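# Rillmont Vanity Notes

15 March 2022
by Areti Vlachopoulos

A data card for a set of records on small cosmetics kept on dressing tables and desks: compacts, palettes, lip products, pots, pencils and the odd brush. Each record says what kind of thing it is, how it was lying, whether it was open or shut, and what a person might want done with it when the table gets cleared.

I inherited the set and rewrote this card from the old one, which promised more than I could find in the files. Where I doubt something, I say so.

## What is in it

- 337 records in the main table, one per object
- 281 of those with a tidy-up note
- 34 records marked `unsure` in the `kind` column
- 18 kinds in the word list, down from a longer one

The remaining records have no tidy-up note. The old card called them "self-explanatory." I don't think they are. They were simply never filled in, and I would treat the blank as missing and nothing more.

## Columns

`kind` — one word from the list in `kinds.txt`. Compact, palette, pencil, tube, pot and so on.

`state` — open, shut, or unknown. Unknown is used a lot and should have been used more. A shiny lid can look like an open pan if the light is bad, and I found several records where somebody had plainly guessed.

`body` — main color of the case, in everyday words. We took out the fancy color names. One person's "champagne" was another person's "beige," and neither could tell me where the border was.

`insides` — free text. Pans, their shapes, their rough color, anything that sits beside them. Blank if shut.

`lettering` — what can be read on the case, copied letter for letter. If it can't be read, the entry is `unreadable`. It is never filled in from memory or from a shopping site.

`surface` — what the object is lying on.

`note` — the tidy-up note, in one or two sentences.

## The compact and palette problem

Most of the trouble in this set comes down to two words. The old rule said a compact holds one pan and a palette holds more than one. It sounds sensible until you apply it. Plenty of cases sold as compacts have two shades in them, or a shade and a little something extra, and plenty of people call anything flat and black a palette.

The record below is the one that keeps coming back in arguments. It has a glossy black rectangular case, one large round pan in white or pale cream, and a second pale one lower down that is hard to make out, with a small yellowish circle close by. By the old rule it's a palette. By shape and habit most of us would say compact. The white lettering on it went down as `unreadable`, so the case is no help either.

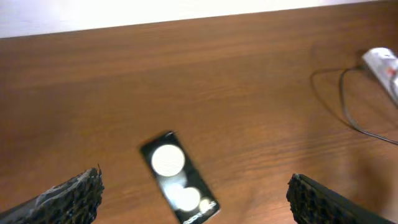

Tia Bloxham wrote back that the pan count should go altogether, that she had never once counted pans before deciding which drawer a thing belonged in, and that if it fits flat in a hand it's a compact and the rest is fuss. She would keep palette for the wide ones that need two hands to open.

I'm not fully sold. "Fits flat in a hand" depends on the hand. But her version gave fewer disputes than the old rule when we tried both on the `unsure` records, so it's the one in `kinds.txt` now. The old label is kept in a column called `kind_old` for anyone who wants to check our work or prefers the pan count.

## Colors of powder

Be careful with `insides`. A pale pan under bright light may be white, cream, light pink or a beige that has lost the fight. The set uses `pale` for all of these unless the record keeper was sure. About the yellowish round bits that turn up beside pans, the old files said variously "concealer," "gold," "cream shade" and "catch." I changed every one to a plain color and shape, as nothing in the records supported the guesses.

Nobody should use this set to match shades. I know the Dasus page lists it as suitable for that. I asked for the line to be removed and it's still there.

## Tidy-up notes

These are opinions. They were written by people who each had a way of keeping a dressing table, and the ways don't agree. The main camps:

- flat things stacked in a shallow drawer, biggest at the bottom
- flat things stood on edge in a letter rack or toast rack
- everything in one pouch, sorted by how often it's used

The old card claimed standing compacts on edge "prevents breakage." I can find no test of that in the files. It may be true. It does make them easier to find, which I can vouch for, and it stops the pile sliding when you pull out the bottom one.

A few notes come up often enough to be worth keeping in mind:

- Shut the lid before you move it. Powder on bare wood gets into the grain and a dry cloth only pushes it along.
- Wipe the case with a barely damp cloth. Glossy black shows every fingerprint and will show them again in a minute, so don't make a career of it.
- Don't put a palette away with a loose pan. Set it aside and deal with the pan first.
- Pencils go points up or capped. (One writer insists on points down. Her notes are marked.)

Notes that told the reader to throw things out by age were cut. We had no ages, and I didn't want a blank column giving orders.

## Surfaces

Bare wood and white laminate make up most of `surface`. Wood is split only into light, medium and dark. An early draft named the species and I dropped that after Arben Zupan and I disagreed on oak for the length of a lunch. Reddish-brown goes under medium unless it's very deep.

Glass tops were left out on purpose. Too many reflections, too many wrong entries in `state`.

## What it is poor at

Mess. Almost every record is of one object with space around it, and most dressing tables don't look like that. If you want to plan a drawer for someone who owns forty lipsticks, this will tell you what the things are called and very little about how they pile up.

It is also short on pots and jars, and has hardly any brushes. The name of the set makes it sound complete. I argued for a duller name and lost.

The `body` column leans heavily to black. Whether that reflects what people own or just what the first contributors had lying around, I can't say, and I'd be wary of anyone who does.

## Changes in this version

- `kind` redone with the hand rule; previous labels in `kind_old`
- Brand guesses removed from `lettering`
- Color names cut down to everyday words
- Duplicate rows from the Bramwell batch taken out
- Tidy-up notes checked for spelling, otherwise left in the writers' own words

The Nirnero batch has not been merged. Its `state` column is filled in as "open" from top to bottom, including for pencils, and I'd like somebody to explain that to me before it goes anywhere near the main table.

## Use

Free for any purpose, with the name of the set given. If you correct a record, send the row number and what you changed. "Lots of errors in the palettes" is probably fair, but I can't do anything with it.

## Comments

**Jordan Rowbotham**
The hand rule works for me but I have a square palette with four shades that fits in my hand fine. Compact now, I suppose? Feels wrong.

**Areti Vlachopoulos**
Compact under the new rule, yes. It feels wrong to me too. Old label would say palette, so filter on `kind_old` if it bothers you.

**Ching-wen Yuen**
Toast rack person checking in. I can't prove it prevents breakage either, but I've stopped buying the same blush twice because I can see what I have. Could you add a column for which camp each note belongs to? I ended up tagging them by hand and some could go either way.

**Arben Zupan**
It was oak.

Last updated: June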